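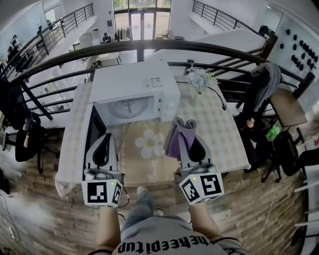

Ildikó Szilágyi
Pull the glass turntable out first, always! You can't get into the back corners with it in there, and it does so much better in a sink of hot soapy water anyway.

bamen24
Agreed on the turntable. I'm a total convert to the lemon bowl now – half a lemon, a cup of water, three minutes on high, then leave the door shut for five. Everything just wipes off (even my son's spag bol from March) and the whole kitchen smells gorgeous.

Grusonbridge_Kate
Lemon's lovely for the smell but I reckon it does nothing for grease. Bicarb paste on a damp cloth, then a dry towel straight after. My old Lavar came up like new!

bamen24
Bicarb leaves that white film though, you're wiping forever.

Grusonbridge_Kate
Only if you use heaps. A teaspoon is plenty.

yeo_1093
Love the two knob ones, so easy to wipe over compared with all those little buttons. Do the knobs pull off on yours? Mine do and the muck behind them was something else.

Ildikó Szilágyi
Mine don't budge and I'm not game to force them. Cotton bud round the edge, 14 minutes start to finish for the whole oven, very happy. And I put a tablecloth under it as well, checks of course, they hide every crumb.

yeo_1093
Wouldn't have cloth under mine, it gets too warm. Check your manual for the clearances.

Ildikó Szilágyi
Fair point, I'll dig it out tonight. Still keeping my checks for the rest of the table!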